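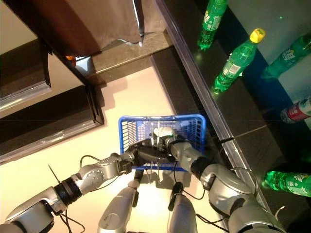 Prirnex is a small record label and artist services company for electronic music, mostly melodic bass, house, some slower ambient stuff we can't stop signing. We started as a mixtape blog. Then people kept emailing us demos, and the demos were better than half of what we were posting, so we put one out. That was Bavia, five tracks, still our best seller on tape. The first orders went out the door in a blue plastic basket a lot like the one being held by the rim up there, tapes on one side, mailers on the other. We have shelves now. And a label printer.

What we do

Releases. Singles, EPs, a full album when somebody has one in them. Digital everywhere, vinyl and cassette when the numbers make sense. Vinyl runs are usually small, the biggest so far was 1,000 copies and it took most of a year to get them back from the plant.

Mixing and mastering, in house. Label artists first, outside work when there's room. Stems please, no limiter on the master bus, leave us some headroom.

Sync and licensing. Games, short films, a few ads. We ask the artist every time.

Remixes. We set them up, we pay for them, the remixer gets a cut on top of the fee.

How we sign people

One release at a time. No options on your next three albums. Artists keep there masters and license them to us for 5 years, then they go back unless we both want to keep going. The split is the same for everyone on the roster and it's on the first page of the contract.

Trevaskis

Trevaskis is our sister imprint, for the stuff with no drums. Separate artwork, separate mailing list, same inbox. 40 releases in as of September. If you make drones or piano loops or field recordings, send to us and say it's for Trevaskis in the subject line.

Grevik

Our night. Small room, good subs, three or four acts, doors at 9 pm. Label artists plus whoever is passing thru town. Tickets go to the mailing list first and then to everybody else. All ages when the venue lets us.

Demos

Yes, open. Private streaming links only, no attachments, three tracks max. Finished or close to it. We had 377 in the queue last time we looked so give it a few weeks befor you nudge us. One nudge is fine.

Press, promo lists, wholesale, wrong record in your package: use the contact form and pick the right box, it goes to a different person for each one.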